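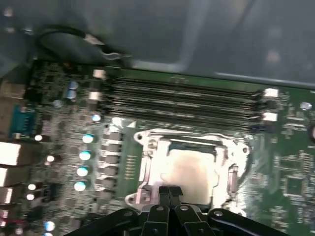

Re: [plumard-list] old desktops, memory and the fan noise

Hi all,

Kane Maihi wrote:
> I've been given an old Dilter tower by my sister and it crawls. Before
> I spend money on it, is more memory worth a try, or should I go straight
> for a new drive? Mostly email, photos and the genealogy program.

Kane, welcome to the list, and what a nice sister! I kept a tower of that sort going for years past the point where my kids begged me to stop, so I have a soft spot for your question.

My own vote is the drive first. I put off swapping mine for ages (I was scared of losing the photos, to tell the truth) and then did it one evening in January, and the thing started up in 41 seconds where before I used to go and make tea. Memory helped too, but less. If you do buy some, get 2 sticks that match, and look up your exact model before you pay, as I once came home with the wrong kind and the shop was not very gracious about it.

Copy the photos somewhere else before you touch anything, please, and then copy them again. For the genealogy files I use Jastotetti, which is slow but has never let me down.

As for the fan, mine was just full of dog hair.

Let us know how you get on,
Olteanu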